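Brolthorpe Recipes - README

So you found my recipe collection. Hi! I'm Zohreh Rostami and this is the pile of home recipes I've been typing up since I moved to Brolthorpe, plus the little text files that go with them. There are 3000 recipes in the main file and 1000 in the "tested" file, and I'd like to explain the difference before you cook from the wrong one.

What's in the folder

recipes_all.csv is everything. Church cookbooks, index cards from yard sales, the backs of flour bags, my aunt's notebook (she wrote amounts like "enough"). I typed it as I found it, so if the card said "butter the size of an egg" then the file says that too.

recipes_tested.csv is the part I've cooked myself, start to finish, at least once. If I changed an amount, my number is in the column called amount_mine and the old one stays in amount_card.

notes.txt is me grumbling. Read it or don't.

Columns

title - as written, spelling mistakes and all. There are two recipes called "Good Cake" and they have nothing in common.
source - a short code, explained in sources.txt
serves - blank if the card didn't say, and most cards didn't say
oven_f - oven temperature in Fahrenheit. "Moderate oven" went in as 350, "slow" as 300, and "hot" as 425. You may disagree, my mother does.
minutes - time in the oven or on the stove, no chopping time
air_fryer - yes, no or blank. Blank means I haven't tried it yet.

The air_fryer column is new as of May and it's the one people write to me about the most, so a bit more on that. I started it when I got tired of heating up the whole kitchen for two potatoes. 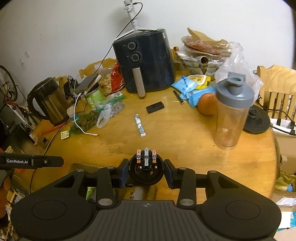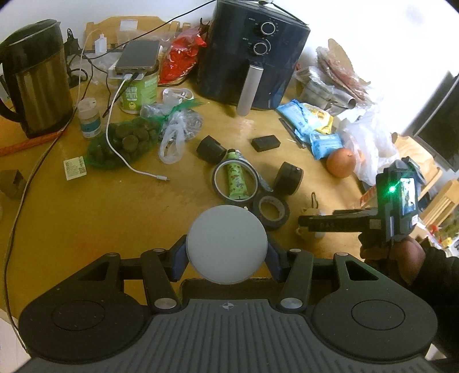 For anything breaded I drop the temperature by 25 degrees and start checking at two thirds of the time on the card. Cakes are a mess so far - the tops go dark while the middle is still soup - and I've marked nearly all of them no. Root vegetables get a yes across the board. If you have a small basket, cook in 2 batches and please don't stack things, they steam and go floppy.

Known problems

The Haltano cards got damp before I bought them and some amounts are my best guess. Those rows have a question mark in amount_card.

The Tonitz pamphlets use metric and I left them that way. Someday I'll convert them. Shibata, the third big source, has lovely pickles but the salt amounts look high to me, so taste as you go!

A few recipes show up twice under different names (looking at you, Poor Man's Pudding). I merge them when I notice.

Using this stuff

Copy it, print it, change it, put it in your club newsletter. I'd love a mention but I won't chase you. If you cook something from the untested pile, send me the title and what you changed and I'll move it up my list. Canning recipes are in there for reading only, please use a current guide for the actual jars.

Next up is the bread section, as soon as I can read the handwriting.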